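Print this page | E-mail this entry

July, 9:40 am
Entered by Hinata Takagi

Berevia trial licence, second pass. Kitchen counter task, simulated two-arm robot, parallel grippers. Using the stock kitchen Indel supplies with the package, default materials, no edits to the room.

Install went cleanly this time. The fault Toon had last week was the old physics library still on the path. Removed it, scene loads without warnings.

Settings: physics at 500 Hz, gripper force limit 99 N, gravity compensation on for both arms. Left all contact parameters at the vendor's values so that Dagim can compare against his Bisorex results.

Ran 226 episodes overnight. The full log is 1,074 lines, most of it contact messages from dishes settling at the start. Seraina wants these filtered at source. I would sooner keep them until we know why the shallow dishes take so long to come to rest. The mug and the kettle settle at once. My guess is the collision shape on anything with a rim, as the package seems to build it from convex pieces and the pieces don't quite line up.

Reset is the weak point. After a reset the arms return to the ready pose correctly, but the controller holds its last target for one step and the wrist jumps. Small, but it shows in the torque plot. Reported to Indel support, ticket open, no reply yet.

Rendering is good enough for our purpose. The marble is convincing at head height. Flat walls are too flat — no texture at all — and Abenezer thinks a policy trained only on this room will do badly in the Gebreyes test kitchen. He is probably right. The licence tier we are trialling does allow wall and floor swaps, so that goes on the list.

Cookie notice: this site uses cookies to keep you signed in. Accept | Settings

To do before the trial ends:
- repeat with physics rate doubled, same seed
- swap wall materials, keep objects fixed
- ask Indel for the price of the extra object pack
- Toon to check the wrist jump on the other machine

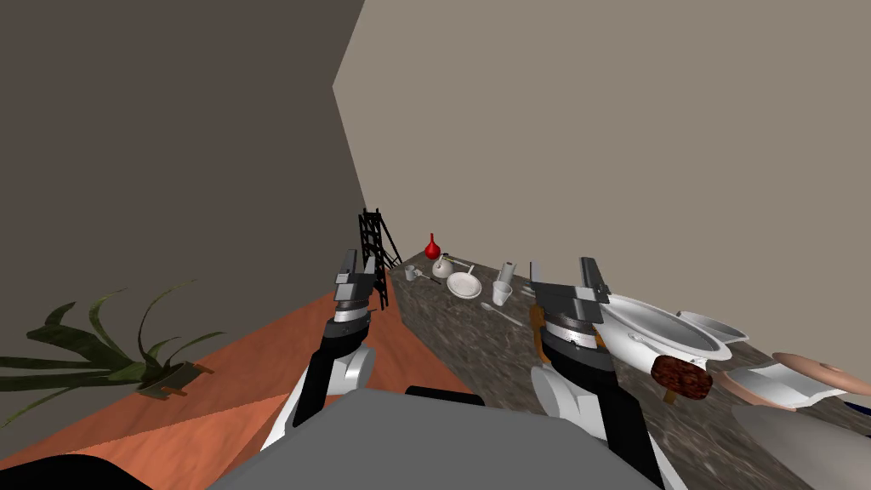

Starting the doubled-rate run after lunch if the GPU is free. Seed is in the shared config, please don't change it.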